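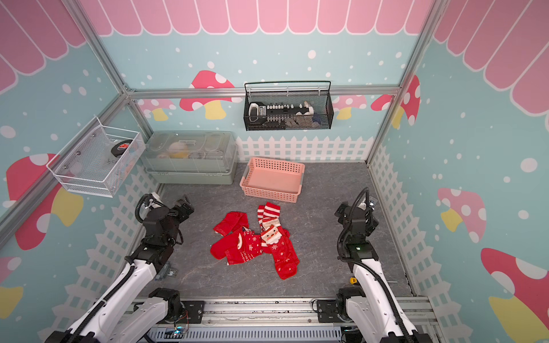
Several owners wrote to us that the Siron stops in the middle of a wool cycle and shows code 17, and they asked if the drum is too full. In most cases the load is too small and lies on one side.

5. Washing socks and other small pieces

5.1 Turn each sock inside out and shake it.
5.2 Put small pieces in a net bag. Fill the bag to half, then close the zip completely.
5.3 Add one towel of similar colour, so that the drum can balance.
5.4 Turn the dial to position 9 (Delicate) and press Start.

Note: Red and other dark colours can give off dye in the first washes. Wash them apart from white clothes.

Caution: Do not open the door while the lock lamp is lit. Wait until it goes out, also after a power cut.

5.5 If code 17 comes again, press Pause, wait for the lock lamp to go out and spread the load by hand. Then press Start.

Replacement net bags have part number 609 and can be ordered from Halvorsen in Ustness. For cleaning of the filter, see section 6.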